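Wunwood Weather Group Asks Its Rain Gauge to Apologize

10/10/2019

Members of the Wunwood Climate Discussion Group met at the library this week to hear a talk billed as "The Warming That Wasn't," and left two hours later with a slightly better understanding of gutters.

The talk was given by Theophilus Bonsu, a retired surveyor who has spent the past several years arguing that the town's long-term temperature record is bunk. His case rests on the old weather station behind the Tarawneh feed store, which he says was moved closer to the building, then closer to a parking lot, then closer to a large metal vent. If a thermometer spends its life creeping toward a heater, Bonsu told the room, you should not be amazed when it reports good news for the heater.

It is a fair complaint, and it would be a stronger one if somebody had not already fixed it. Philomena Nic Giolla, who keeps the county's climate records and had brought most of them with her, explained that the station's moves were logged at the time, that each one shows up as a small jump against the neighboring stations, and that the jumps are taken out before anybody draws a trend line. She then took them out again, on a projector, while the audience ate shortbread.

The trend got a little smaller. It did not go away. Bonsu asked whether the neighboring stations might also be moving toward vents. Nic Giolla said she had checked, and that one of them is in the middle of a lake.

There followed a long exchange about the lake.

What made the evening livelier than the usual run of these things was a paper Bonsu handed out at the door, a 32-page booklet titled "Pronari: A New Index of Natural Climate." Pronari is his own measure. It combines cloud cover, river level, sunspots and something called the seasonal residue, and he says it explains nearly all of the warming in Wunwood without any help from carbon dioxide. Copies were free. A revised edition will not be.

Brynhildur Ragnarsson, who teaches statistics at the high school, had read the booklet before the meeting, which put her ahead of most people who asked questions about it. Her objection was simple. The seasonal residue, defined in a footnote on page 19, is whatever part of the temperature the other three ingredients fail to explain. Add it back in and the index fits the temperature very well. It would fit the price of eggs very well, she said, if you let it.

Bonsu replied that this was a common misunderstanding and that the footnote had been shortened by the printer.

He was on firmer ground with clouds. Climate scientists do treat clouds as one of the harder parts of the problem, and Bonsu quoted several of them saying so. Where he parts company with them is the next step. The scientists say clouds are uncertain and so the future warming could be somewhat lower or somewhat higher than the middle estimate. Bonsu says clouds are uncertain and so it will be lower. When Ragnarsson asked what had become of the other half of the uncertainty, he said he was not an alarmist.

The group's chair, Grethe Kragh, moved things along at this point by reading aloud the written questions, which had been dropped into a coffee can during the break. One asked whether volcanoes were to blame. (Nic Giolla: no, human activity puts out far more carbon dioxide than volcanoes do.) One asked whether the ice age scare of the 1970s had been forgotten. (It had not. It is brought up at every meeting.) One asked when the restrooms would be repaired and was passed along to the library.

A fourth, unsigned, asked what it would take for either speaker to change their mind. Nic Giolla said a couple of decades of cooling oceans would do it, or a good physical reason why carbon dioxide had stopped absorbing infrared. Bonsu said he would need to see the raw data. Nic Giolla pointed to the box beside her chair, which held 764 monthly summary sheets going back to the station's founding. Bonsu said he meant rawer than that.

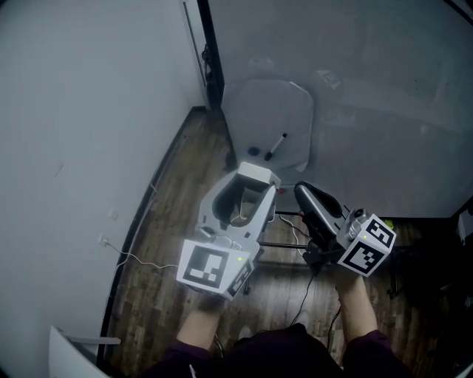
To his credit, he took the box home. Kragh signed it out to him under the library's ordinary lending rules, and he has until the end of October to return it or pay the fine that applies to oversized atlases.

The group also heard briefly from Tove Blöndal of the Plenik Valley growers, who had come to talk about frost dates and was given the last eight minutes. Her members have been writing down the first fall frost for longer than anyone has been arguing about the feed store, and it now arrives later than it did for their grandparents. No thermometers were moved closer to anything, she said, as the early records were kept by looking at the squash. Bonsu asked what kind of squash. Blöndal told him, and he wrote it down.

The meeting closed with a vote on whether the group should publish a statement. Last year's attempt ran to 1,578 words, most of them qualifications, and was returned by the local paper with a note asking which side it was on. Members voted to try again with a shorter one. A motion to define "shorter" was tabled.

Bonsu says the second edition of Pronari will answer his critics in full and will include a chapter on squash. Ragnarsson has offered to read the footnotes in advance. Kragh said both are welcome at the next meeting, where the topic will be sea level — a subject on which Wunwood, which is a long drive from any sea, is expected to have strong views.

Anyone who took the wrong umbrella from the stand by the door should return it to the library's front desk.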